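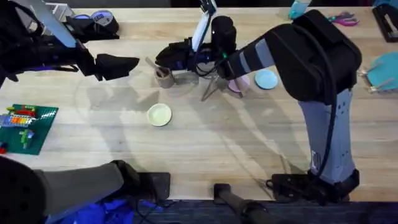
Light wooden tabletop with streaked planks, seen from above.

Kirkgate Worktops: questions about solid wood tops

What is a stave top?
A top made from narrow lengths of solid wood, called staves, glued side by side and end to end. The trade also uses the term butcher block, although strictly that means end grain facing upwards. All Kirkgate tops have the long grain facing upwards and are 36 mm thick unless ordered otherwise.

Does the wood move after fitting?
Yes. Wood takes up and gives off moisture with the air around it. Movement is mostly across the width; change along the length is small enough to ignore in a domestic room. Fixings must allow for it. Use slotted brackets, with the screw in the centre of the slot, and do not glue the top to the frame.
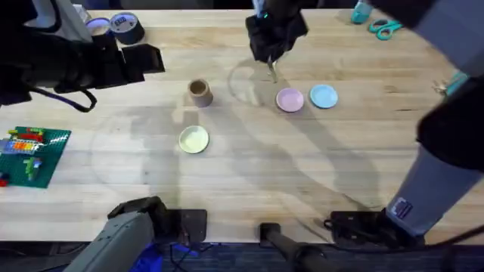 Leave a gap of 5 mm where the back edge meets a wall. Cover it with an upstand fixed to the wall only. Tops that have been screwed tight through round holes may split along a glue line, usually in the first heating season, and such splits are not covered by the guarantee.

How should a new top be stored before fitting?
Flat, in its wrapping, on at least four level bearers, in the room where it will be used if possible. Do not lean it against a wall. Do not store it in a garage or in a room with fresh plaster. Once unwrapped, it should be oiled on all faces the same day, including the underside and any cut-outs.

Which oil do you supply?
Dradow hard oil, clear. Tops ordered before February were sent out with Predance, and the two can be used one over the other after a light sanding. Neither should be mixed in the tin.

How many coats are needed?
Three on the upper face and two everywhere else. Wipe off the surplus after 11 minutes. Oil left standing on the surface goes tacky and has to be removed with a scraper. Lay used cloths out flat outdoors to dry — oily cloths left in a heap can heat up and catch fire.

Are marks in the grain a fault?
Grading allows for natural variation within each stave. Sound knots, mineral lines and differences in colour between neighbouring staves are accepted; open knots, bark and loose filler are not. 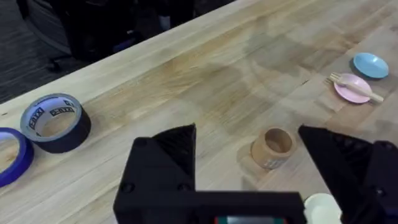 Grading is done by eye, on the upper face only, before oiling. The underside may carry larger knots and filled areas. A pale top with darker streaks and a few small knots, like the one shown, falls within the standard grade. Faint smudges are a matter of surface care and have no bearing on the grade. Customers who want an even colour should ask for the select grade, which is sorted stave by stave and takes longer to supply.

How do I remove a ring or a dark stain?
Sand lightly along the grain with 120 grit, then 180, over an area wider than the mark, and oil again. Black marks near a sink or under a tin are normally iron stains and go deeper.

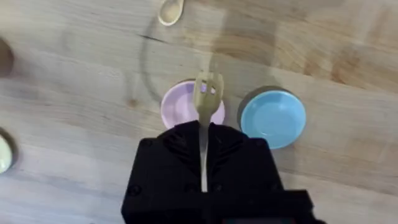

For these, apply a weak solution of oxalic acid with a brush, wearing gloves and eye protection. Leave it for 45 minutes, rinse twice with clean water and let the wood dry overnight before sanding. Test it first on the underside.

What is the longest top you can supply in one piece?
2000 mm from stock. Longer runs are made up on site with a butt joint and three bolts. Joints should be kept well clear of sinks and hobs.

Who do I contact about a damaged delivery?
Gobnait Mac Mathúna at the Mudaliar Road depot. Keep the wrapping and quote the number on the end label.

Page last checked 29th August.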